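Intro to Automation – notes for the Skirnberg open day
Handout 2, Yichen Lu. Read before the visit, bring it with you.

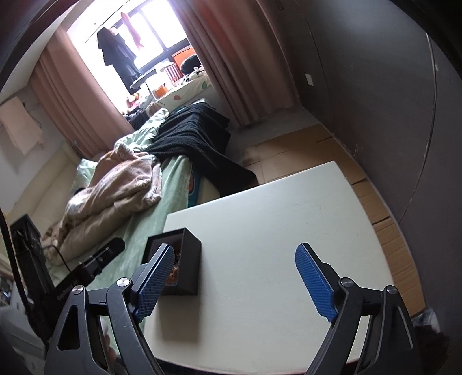
Where and when
March 20, 2024, Tilau building, side door. Sign in at the desk, get a badge, wait for the group. Bus back leaves from the Skurkville stop, dont miss it.

What you'll be shown
Hand-held gripper demo first. Two fingers, blue textured pads at the tips, black linkage arms on round pivot bolts. A person holds it and does the task by hand, small objects on a table top. Small open box is a typical one – thick walls, so think about where you'd put the pads.
Then a talk on how demonstrations get used for training. 78 slides, he promises to skip most of them.
Then your turn. Short turns, nearly 100 people signed up.

Look for
– how wide the fingers open before the approach
– angle of each pad at contact. Flat? Edge first?
– what the linkage does to the pad angle as it closes (see sketch from week 2)
– wrist of the person holding it. Speed, pauses, second tries
– homes vs. labs: soft stuff, blankets, daylight from a window. What changes for a camera?

Terms
Parallel grip – pads stay facing each other. Pivot – the point a link turns on. Demonstration – one full run of a task, start to finish. Episode = same thing in the Mathebula reading.

Rules
No fingers between the pads. Dont pull on cables. Phones ok, no flash.

To hand in
One page, your own words. Pick one grasp you saw and draw the linkage open and closed, label the pivots. Say where you think it woud slip and why. Room 926, box by the door. Late ones go to me directly.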